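Reference > Building > Doors and Windows > Secondary glazing

Home Topics A–Z Glossary Contribute Log in

We use cookies to remember your settings. Accept / Manage choices

Secondary glazing
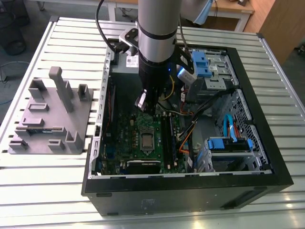 Definition

Secondary glazing is a second pane, usually in its own slim frame, fitted on the room side of an existing window. The original window stays in place. The term covers everything from a heavy sliding unit screwed into the reveal to a sheet of clear plastic held up by magnetic strip, and a good deal of confusion in sales material comes from treating these as if they were one product.

It should not be mixed up with double glazing, where two panes are sealed into a single unit at the factory. The gap in secondary glazing is not sealed, and how well it works depends heavily on how it was fitted.

Types

Sliding units run on tracks, either sideways or up and down. The vertical kind suits sash windows, as the meeting rails can be lined up. Hinged units open into the room and need clear space on the sill, a point brochures tend to skip. Lift-out panels are cheaper and lighter, but large ones are awkward to handle and need somewhere to be stored in summer. Fixed panels cannot be opened at all and should never be put over a window that serves as a way out in a fire.

Magnetic plastic sheet is the cheapest form. It scratches easily, and some grades go cloudy in strong sun.

Claims about heat

A second pane does cut heat loss through single glass, and it usually cuts draughts as well. How much money this saves is another matter. Makers often quote figures for the glass alone, measured in the middle of the pane, leaving out the frame and the gaps at the edges. The Grellari range was for a time sold with a promise that it would pay for itself within 20 months. No working was given for this, and the line later vanished from the leaflet without comment.

A survey of 77 homes in Vandisden is often cited by sellers. Most of the householders said their rooms felt warmer. The survey did not record room temperatures or fuel use, and many of the homes had their lofts insulated in the same winter. It may show that people were pleased with the work. It cannot show what the glazing did.

Claims about noise

The case for noise is stronger. A wide gap between the panes helps, and secondary glazing can offer a wider gap than most sealed units. Thicker glass helps too, especially if the two panes differ in thickness. Even so, words such as "soundproof" have no fixed meaning in this trade and should be ignored. Noise also comes through walls, floors, chimneys and air vents, and a buyer who hears less from the window may simply begin to notice the rest.

Condensation

Secondary glazing is widely sold as a cure for condensation. Sometimes it moves the problem. If damp room air leaks past the inner frame, it meets the cold outer glass and the water collects in the gap, where it is harder to wipe away. The usual advice is to seal the inner unit well and leave the outer window slightly leaky. Manole, a maker of hinged units, advises this in its fitting notes, though its adverts say only that misting is "ended".

Cost

Prices vary so widely that averages are of little use. A commonly repeated figure of 1,282 per window comes from the Kamau price guide, which counted only made-to-measure units with fitting included. Quotes of 2,000 for a large bay are not unusual. Discounts that expire on the day of the visit should be treated with caution.

Older buildings

As the original window is kept, secondary glazing is often accepted where replacement would be refused. This does not mean permission is never needed. Owners of protected buildings should ask before ordering, and should not rely on the installer's word. Fixings can damage old panelling, and working shutters may no longer close once a frame is in the way.

See also: Draught-proofing; Sash window; Shutters; Trickle vent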